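Print this page
E-mail this page to a friend

What is a gift circle?

2019-11-14

Have you ever swapped a biscuit for a crisp at lunchtime? I have, loads of times, and I usually came off worse. That's trading. You give me something, I give you something, and we both keep half an eye on whether it was fair.

Every June I go camping at a little festival called Plirnden, and for a whole weekend hardly any trading goes on there at all. No shops, no stalls, no tickets for the face painting. People give things away instead! A gift circle is one of the ways we do it, and it's my favourite bit, so I'm going to tell you how it works.

You start by sitting down in a ring on the grass. Ours had 32 people in it last time, grown-ups and children all mixed up, and one very sleepy dog. Everybody brings one gift. It can be a thing, like a bracelet or a painted pebble, but it can also be something you do. I've been given a song, a cartwheel and a lesson in whistling through a blade of grass (I still can't do it).

Then somebody stands up, walks across the ring and gives their gift to anyone they like. The person who gets it says thank you. They don't have to give anything back. They just get up and give their own gift to a different person, and so it goes on until everyone has had a turn. 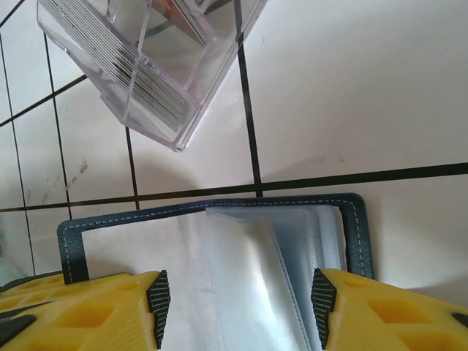 The first time I joined in, I found the "don't have to give anything back" part really hard. A girl gave me a tiny felt mouse and I started digging in my pockets for something to hand her. All I had was a peg and half a cereal bar. She shook her head and said the mouse was mine and that was the end of it! I felt a bit wobbly for a minute, and then I felt lovely.

Does a gift have to cost a lot? No. Plenty of the best ones cost nothing. The group that camps near the gate, who call themselves Kakex, give away jokes written on old envelopes. Last June I got joke number 90, about a snail and a bus stop, and it was terrible. I've told it to everyone I know.

Does it have to be wrapped? Only if you fancy it. We all carry our rubbish home from Plirnden, so if you wrap something in seven layers of paper, the poor person you give it to has to carry seven layers of paper home. A sock makes a good wrapper. A clean one, please.

What if you get something you don't like? You can still say thank you and mean it, because somebody thought of you. Later on you can pass it along to a person who'd enjoy it more. I was once given a jar of pickled onions, which I can't stand, and they made my tent neighbour very happy.

You could try a gift circle at home or in class. You don't need a field. Ask everyone to bring one small gift they've made or found, or something they can do in under a minute. Check with a grown-up first if you want to give away anything that belongs to the family. With 20 people it takes a good long while, so have a wriggle break in the middle.

And if somebody forgets to bring a gift, let them sit in the ring anyway. They can always do a cartwheel.

Print this page
E-mail this page to a friend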